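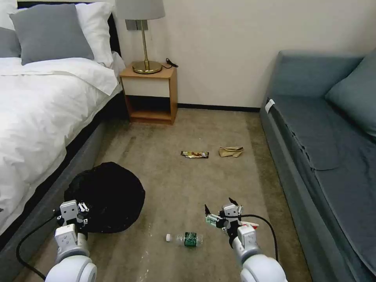 A hotel-style room with a bed, a sofa and some litter on the carpet.

Plustinmont votes to put a price on messy checkouts

Apr 18, 2025

Hotel guests in Plustinmont who treat the carpet as a second wastebasket may soon get a bill for it. The town council voted Thursday's long-delayed tidy room rule through by 9 to 3, after a debate that outlasted the sandwiches.

Starting next February, hotels may charge up to $100 for a room left in what the rule calls "an unreasonable state." The council spent two hours on the word "unreasonable" and left it undefined.

"We all know it when we step in it," said council member Evelien Leemans, who wrote the rule and once ran a motel in Wekmont.
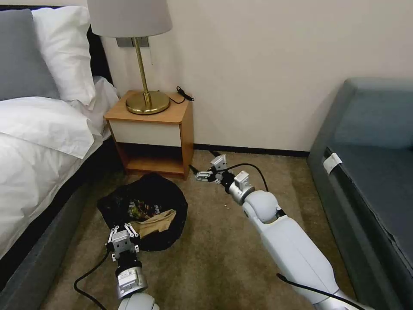 An open black plastic bag on a beige carpet between bed and sofa.

Nithin Kandasamy, who manages a hotel on Chávez Street, had asked for a $200 limit, citing glitter. He called the lower figure "a start" and declined to discuss the glitter further.

Neighboring Clomport passed a similar rule and has yet to collect a cent. Officials there credit better manners. Guests can appeal a charge in person at town hall, which closes at noon.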